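Slide 1, title. Wait for the people at the back to find chairs.

Good afternoon. I was asked for a talk on early printed anatomy, and I've been given 20 minutes, which suits me, as I only know one story well. It concerns a surgeon, a printer, a liver, and a page that has spent a long time pretending to be in the right place.

The surgeon is Reinholz. You won't have heard of him. I hadn't either until I was sent to the Hullier Library to look for something else, and the something else was out being rebound. Reinholz practiced in a small town, set bones, pulled teeth, let blood when people insisted, and at some point decided that he ought to write a book. Most surgeons of his day resisted that urge. The ones who didn't keep people like me employed.

Slide 2, title page.

(Let them read it. It is long.)

The title runs to most of the page and promises a complete account of the inward parts of man, plainly set down for barbers, midwives and honest persons. I like that he lists the honest persons separately.

The book is in German, with Latin turning up when he gets nervous. You can chart his confidence by it. Bones, which he knew from daily work, are all German. The stomach is mostly German. By the time we reach the brain he's in Latin for whole paragraphs, much of it borrowed from Galen and some of it borrowed badly.

Slide 3, the liver.

This is why we're here. Anyone trained from the old books knew that the human liver had five lobes. Galen's liver came largely from animals, and it was passed down from teacher to student for centuries with great care, five lobes and all. Vesalius gets the credit for taking it apart in print, and he deserves most of it, though even he drew the old version in his early sheets before he thought better of it.

Reinholz has five lobes in his text. He describes them one by one, as if he'd met them. Then, at the foot of the page, in smaller type, there is a note: "In the two bodies I have opened I did not find them so."

Pause here. Don't rush on as I did in Punport.

That's all he says. No argument, no insult to anyone dead. He leaves the five lobes in the main text, where the reader expects them, and puts his own eyes in the footnote.

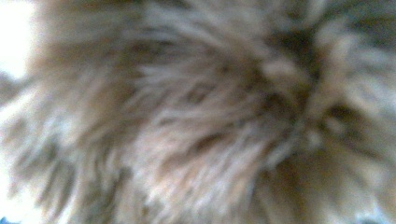

Now, the question is when he wrote it. If the note was in the book from the start, Reinholz is an interesting minor figure who noticed something by himself in a town with no university. If it was added later, he's a man who had read Vesalius and was catching up quietly. Both are respectable. Only one of them gets you invited to give talks.

Slide 4, the two copies side by side.

There are 4 known copies. Two are at the Hullier, one is in private hands, and one is at Sedcombe, in a school library that keeps it between a hymnal and a manual on beekeeping. I've handled all of them except the private one, whose owner answers letters very politely and never says yes.

In three of the copies, going by photographs for the private one, the liver page has the note. In the Sedcombe copy it doesn't. The text just ends, with a gap at the bottom where the note ought to be.

Bernd Ostermann looked at this before I did and argued that the leaf in the other three is a cancel. For anyone who came in for the coffee: a cancel is a replacement leaf. The printer cuts out the old page, leaves a little stub by the spine, and pastes the new page onto it. Ostermann found a stub in one Hullier copy and built a good deal on it. Reinholz, he said, changed his mind after printing, and Sedcombe was the one copy that got out the door first.

I believed this for 14 months. I said so in print, which was a mistake, as print stays where you put it.

Slide 5, stub.

The trouble is that the stub belongs to the leaf before. Jörg Kasten, who repairs these books and has no patience with people who merely read them, pointed to it with a bone folder and asked me what I thought I was looking at. I told him. He let me finish, which was kind of him. Then he showed me that the paper of the liver leaf runs straight through the fold and comes out the other side as page one of the section on the spleen. Nothing was pasted. It's the same sheet.

So the note was there when that sheet was printed. What about Sedcombe? Kasten's view is that the note was added while the press was running. Somebody stopped it, set the extra lines, and started again. The sheets already printed were kept, because paper cost money and principles didn't. One of them ended up in Sedcombe.

(If short of time, skip to slide 7.)

Slide 6, detail of the type.

You can see that the last line of the note is crooked. I find this more convincing than most of the secondary literature, my own included.

Slide 7, what's left.

We still don't know who stopped the press. It may have been Reinholz, standing in the shop and losing his nerve, or finding it. It may have been the printer, who wanted something new to sell. The date on the title page doesn't settle whether he could have seen Vesalius first, and the private copy may have marks in the margins that would help. I have written to the owner again.

Ask for questions. If someone asks about the spleen, say that it's a separate paper.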